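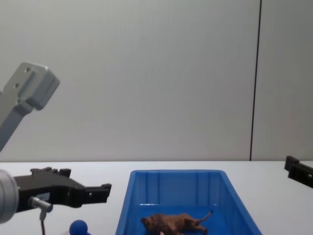

Vasylyna Hrynyshyn wrote in the margin of the last draft that a success rate with no reset procedure behind it is a rumour, and she wanted the reset steps moved ahead of the training steps. They have been moved. Her other remark, that the Casa section still promised more than the Culby runs could support, is dealt with under 4.4.

## 4. Setting up and scoring the two-arm bin task

Read this section before you collect any demonstrations. It covers the layout, the recording order and the scoring rules for Casa, the imitation method we are checking at Grakville. Casa learns from recorded demonstrations and then runs both arms by itself. The original write-up claims it copes with toys it hasn't seen and with toys left in odd places. We have our doubts, and the steps below are written so that a weak result can't hide.

### 4.1 Before you start

1. Home both arms and leave them homed while the cameras start.
2. Set the bin between the arms, with its long walls parallel to the tape line. If the line has worn away, re-tape it. Do not guess.
3. Check that each gripper opens and closes fully from the pendant. Listen for clicking at the end of travel.
4. Follow each gripper cable by hand from the connector back. It should hang free through the whole reach of the arm.
5. Start the logger, then the cameras, then the controller. Started in any other order, the timestamps drift and the run can't be scored.
6. Write the toy set on the run sheet, using the names on the storage box.

**Caution:** Keep your hands out of the bin while either arm is enabled. The soft stop is slow, and the arms don't know you are there.

**Note:** Room lighting changes the results more than the write-up admits. Close the blinds, even at 7 in the morning. We lost a full Sunday of runs to a patch of sun moving along the bench.

### 4.2 Recording demonstrations

The write-up says 40 demonstrations are enough. Record 40, and no more, before the first training run. If you quietly add extras when the policy looks poor, you are testing a different claim.

1. Place the toys using the next line of the placement list. Don't choose spots yourself; people drift toward easy ones within a few minutes.
2. Enable both arms and take the leader handles.
3. Pick up one toy, carry it over the rim and let go above the floor of the bin.
4. Carry on until every toy on the line has been moved, then press the foot pedal once.
5. If you fumble a pick, finish it anyway and mark the sheet with an F. Fumbled demonstrations stay in the set.
6. Disable the arms, empty the bin and go to the next line.
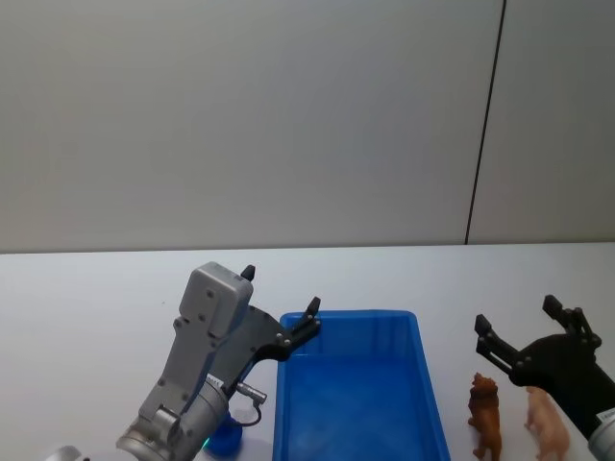 Swap operators after 12 demonstrations. One person's habits show up very clearly in what Casa learns, and an early Pavliuk set was useless for this reason: every approach came in from the same side, and the policy would not try any other. Both operators' initials go on the sheet.

**Note:** The pedal sometimes registers twice. If the logger shows a demonstration with no movement in it, delete that one and record the line again. This is the only case where deleting is allowed.

### 4.3 Running the trained policy

1. Load the last checkpoint. Not the best-looking one. Picking a checkpoint by watching it work is the quickest way to fool yourself, and we did it for most of April.
2. Reset the toys from the test list, which shares no lines with the placement list.
3. Step back behind the floor mark, then press Run. Casa seems to respond to people leaning into view, and we haven't found out why.
4. Let the run finish or time out. Don't nudge a toy, straighten the bin or say "close enough".
5. Press Stop and score the run before you touch anything.

Run 21 trials for each toy set. If a trial is spoiled by a dropped camera or a controller fault, repeat it at the end and note the fault. A toy rolling off the bench is not a fault. It's a miss.

**Caution:** If both grippers close on the same toy, press Stop at once. The policy will not sort this out, and one arm will drag the other until a joint trips. Score the trial as a miss.

### 4.4 Scoring

Score each toy separately, then the trial as a whole. The original scoring gives full credit when "most" toys are moved, and we don't use it.

| Outcome | Score for that toy |
|---|---|
| Resting in the bin at Stop, arm clear | 2 |
| In the bin, gripper still holding it | 1 |
| Anywhere else | 0 | 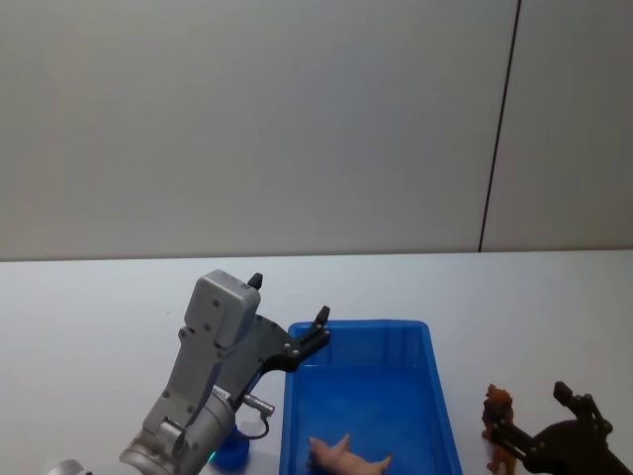
A trial counts as a success only when every toy scores 2. Report the toy scores and the trial successes side by side. A policy that always moves the first toy and always stalls on the second looks respectable on the toy scores alone, and that is the pattern the Culby runs kept producing.

On those runs: an earlier version of this manual said Casa "handles unseen toys". The Culby set swapped in toys of nearly the same size and shape as the training ones, so the sentence has been cut. What we can say is that it handles toys that are a lot like the ones it was shown. Whether that is worth the set-up time is a fair question - we would like to see the same test with something flat, or something soft, before we put the claim back.

### 4.5 If the numbers look too good

1. Check that the test list was used and not the placement list. This has happened.
2. Compare the run sheet against the video for a handful of trials, chosen by someone who wasn't in the room.
3. Move the bin by one hand's width and repeat a short set. If the arms go to where the bin used to be, the policy has learned the bench.
4. Change operators for the resets and run again.

Attach the results of these checks to the report, including the dull ones. Send the logs with the run sheets, uncropped and unrenamed.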